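Ticket 2798
Product: Condedia hand-held gripper kit, pair
Opened by: Mamta Solanki, Bristau
Assigned: Dinesh Dubey, Culis support
Status: waiting on customer
Priority: normal

3rd December, 09:12 Mamta
Trial kit, week two. Left grip drops out of the session after a few minutes. App says "unit lost", then finds it again on its own. Right one fine. Need to tell Freya Fairclough by Friday if we're buying or sending back.

09:40 Dinesh
Hi Mamta. Firmware number on both please, and which cable is on the left one. Also battery level when it drops.

10:05 Mamta
Left 2139, right 2139. Cable is the one from the box. Battery was 65 percent last time.

10:22 Dinesh
OK so not a mismatch. Swap the cables left to right, same task, run it again. Tell me if the fault moves.

11:31 Mamta
Swapped. 4 runs. Fault stays with left grip. So not the cable?

11:38 Dinesh
Probably not. Could be the plug seating on the module. Push it in till it clicks, then do a pick with both grips close together, like you would in normal use. Cups and bottles are fine. Send me a still from one side.

12:14 Mamta
Done, it clicked. Didnt feel like it was all the way in before tbh. Still attached, cups and bottles on the quilt by the window. 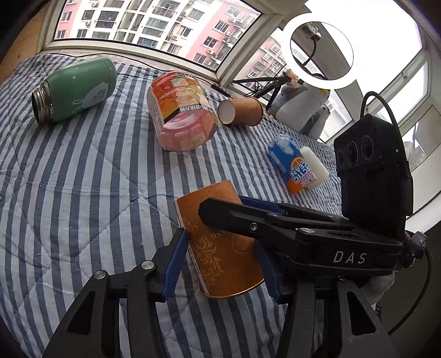
Ran the whole list after that, no drop so far. Will leave it going over lunch. Seperate thing, the manual has the plug drawn the wrong way round, page with the Singhal adapter. Sarita lost half a morning on that.

12:30 Dinesh
Good. Manual noted, passed to Madhu Awasthi. If left drops again send the log from the app, Settings > Export, and I'll swap the unit. No charge on trial kits.

14:47 Mamta
One drop at 14:20. Much better than before but not zero. Log coming when the export finishes, its slow.

14:55 Dinesh
Thanks. Booking a replacement left unit now, keep the old one till it arrives. Leaving ticket open for the log.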